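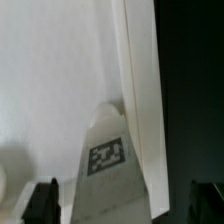
Stoica White Bench Set

Search this store: enter keyword or part no. Go

Print this page | E-mail to a friend

White parts with square printed markers, for benches where a camera has to find things. Sold as a full set or by the piece. In stock again as of September, the tall block included. Ships from Wanumberg.

What you get

Base plate, white, four markers, two by two.
Shallow tray, open top, raised walls, stepped inside on one end. Marker on the front wall.
Two round pegs for the tray, one taller, one short ring. Not the same height, that's on purpose, please don't send the short one back.
Block holders, four. Small marker on the top face of each.
Rail blocks, a pair. One for each side of the table.
Tall block with the domed top. Marker up on the face.
Bowl piece on a pedestal base. Oval opening, thick rounded rim. No marker.

Table not included. 

Tall block

178 mm to the top of the dome. Narrows going up, so don't count on it being square to anything except what it stands on. Will go right up against a cabinet or a post if you are short of room, just leave the marker side clear. Marker is a stick-on label and replacements come in the same envelope as the spares for the holders. Old label peels easier if you warm it a little first. Wipe the face before the new one goes on, grease from your fingers is enough to lift a corner.

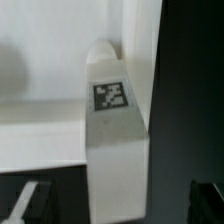
Scuffs show. It's white, it gets handled, the bottom gets it worst. Damp cloth and dish soap takes most of it off. No scouring pads, they leave a shine and then your marker reads fine from one side and badly from the other. Ruxandra Jitaru in our Plemham shop keeps a soft eraser for the small specks and swears by it.

Plate, tray and holders

Plate goes down first, everthing else is measured off of it. Tray in front, marker wall facing out. Holders either side in pairs, rail blocks outside those. Tape is OK for a trial run. For anything longer use the double-sided pads in the bag, one per corner on the tray.

A dark table is best. White parts on a white table is the number one call we get about this set.
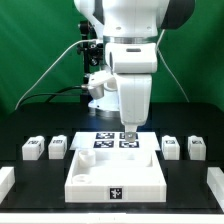

Plate, tray with both pegs, holders and rail blocks set out on a black table.

Tray is 100 mm front to back. Pegs sit loose in it, no sockets. If you want them to stay put a dab of putty works. Rail blocks can be bought singly, say left or right when you order, or we will just send a left.

Bowl piece

Added after people kept asking for something round. All the rest of the set is flat faces and straight edges and a camera gets used to that. Rim and inside curve throw soft shading, good test for exposure, goes nearly blown out under a strong lamp so turn the lamp down or move it off to the side. 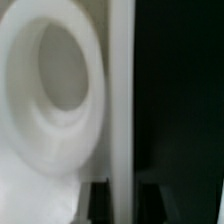 Pick it up by the base. The rim is wide enough to grab but the piece is top heavy and will tip. Inside of the bowl collects dust, blow it out or use a dry brush. Opening is 70 mm on the long side. Don't stack it in the carton under the plate.

Ordering

Full set, single parts, or label packs. Label packs hold 20 and cover the holders, tray and tall block. Plate markers are printed on so no spares for those, you'd be buying a new plate.

Schools and labs can order on account thru Udinine, same prices, slower paperwork. Up to a two week wait on rail blocks right now.

Returns OK if unused and the labels haven't been peeled. Pads and putty not returnable.

Fit questions or odd sizes, ask for Tudor Enache at the Wanumberg counter, mornings before 11. Have your table depth handy.

Print this page | E-mail to a friend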